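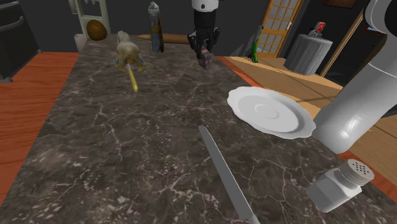

Okay, a little thread on what I've been up to since September: collecting simulated demos for Cliddale, our kitchen pick-and-place set. It's slow, it's silly, and I love it.

Every episode gets a random layout. The randomizer picks the objects, the spots, the counter finish, even the junk in the background. Zsolt Szekeres wrote it and he has no interest in realism, so sometimes you get a bone next to the dinner plate.

I drive the arm myself with a handheld controller. One task, one text instruction, go. If I fumble it I still save the run, but it gets tagged as a miss and kept in a separate folder (we want those later for the failure detector!).

Every run is saved from more than one viewpoint. From one side the fingers are easy to see, and from the other the forearm covers half of them. The model has to cope with both, poor thing. 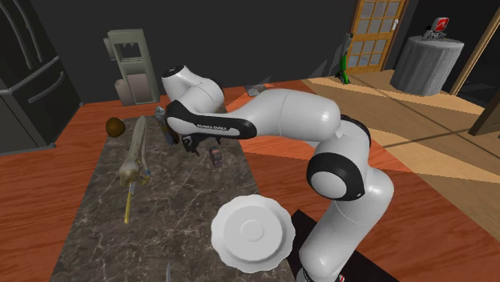

Other view, with the arm reaching out over the stone. Plate on the right edge, bone-looking thing on the left.

Count so far: 1957 episodes kept. On a good day I get nearly 300 done before my wrist complains.

Biggest time sink is the instructions. Duván Ticona and I both label the same batch and then compare. I write "small dark block", he writes "the gadget", and we argue over lunch. We're keeping both, since people in real kitchens talk both ways.

Next up: drawers. I am scared of drawers. If you've done teleop with drawers in sim, please tell me how you kept the handle grasps from slipping.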